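Today we put the bedside tables in order at our guest rooms in Trosmont. The room has one bed, a round table and too many small things.

The remote control now lives in the drawer.
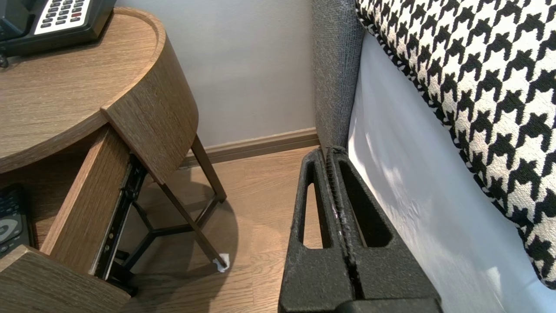
The drawer, with the remote inside.

Next, the telephone. I would like to keep it on the table, but the cord takes so much place. Guests need room for a cup and a book. 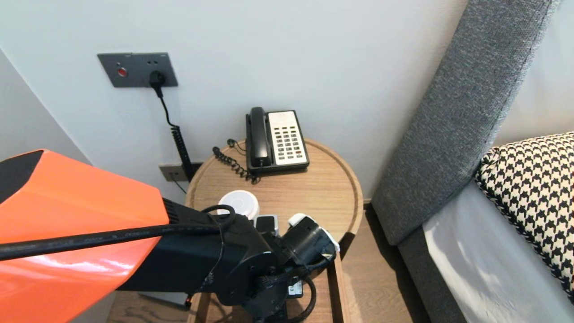
Viera Kopecký: Please keep the phone! My mother always rings reception at 5 for her tea.

Then the phone stays, and I will look for a shorter cord.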